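Badge and queue changes for the October show

Registration for the Drummond Fan Weekend moves to a new system this year. The old one, which mailed paper vouchers to be swapped for badges at the door, is retired. Anyone who bought a ticket before the change does not need to buy again. Existing orders were carried over with the same order number and the same email address.

Badges are now plastic cards with a chip. The card is tapped on a reader at the hall entrance and again on the way out. A card that has been tapped in cannot be tapped in a second time until it has been tapped out, so members who leave for lunch should use the marked exit lanes. The side doors by the loading dock have no readers and remain emergency exits only.

Cards must be activated before the first tap. Activation is done on the Flavex ticket page and takes the order number, the email address on the order, and the code printed on the back of the card. One account can hold cards for a whole family. Children's cards are activated by the adult on the account and show the adult's phone number on the reverse.

Photo sessions and autographs

Photo sessions are sold by time slot. A slot covers 15 minutes, and the ticket shows the start time only. Lines open when the slot starts and close when it ends. A person in line at closing time will be served. A person who arrives later will be moved to the last slot of the day if there is space, and otherwise refunded to the original card.

Autograph tables work differently. There is no time slot. Each table hands out numbered tickets at opening, and the number being served is shown on the screen above the table and on the schedule page. Members do not have to stand in line while they wait. If a number is called and not answered, it stays valid for the rest of that session but goes behind the people already standing there.

The limit is 2 items per person per pass through the line. This applies to all tables, including those where the guest has been more generous in past years. The limit was set with the guests' agents and the table staff cannot change it.
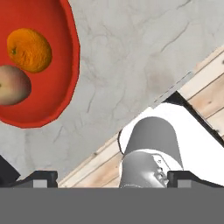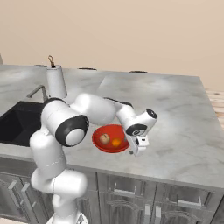
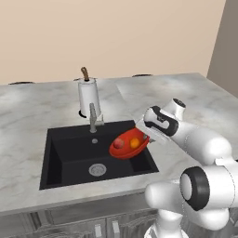
Panels in the main room

The main room, Ulisari Hall, seats 700. Last year the room was not cleared between panels, and seats taken in the morning were often held until evening. This year it will be cleared after each panel except the two short ones before noon, which run together as a single block. Bags and coats left on seats during clearing go to the lost property desk.

Panel seats are still free with a day badge. Reservations open on the schedule page the evening before and cover half the room. The other half is filled from the standby line, in order. A reserved seat is released five minutes before the panel begins.

Questions from the floor are taken at the microphone in the left aisle. Requests for autographs, hugs, or selfies are not accepted at the microphone.

Sound in the rear rows was poor last year - the delay speakers were set for a smaller room. Stulance has the audio contract for this show and will hang a second pair above the rear block.

Badge sales to date

As of July 26, 2023, the show had sold 1,829 weekend badges. Single-day badges go on sale when the guest schedule is final. Prices are the same as last year, and the fee for card payment has been folded into the listed price.

Name changes on a badge are free until the cards are mailed. After mailing, the original card has to be returned at the registration desk before a new one is printed.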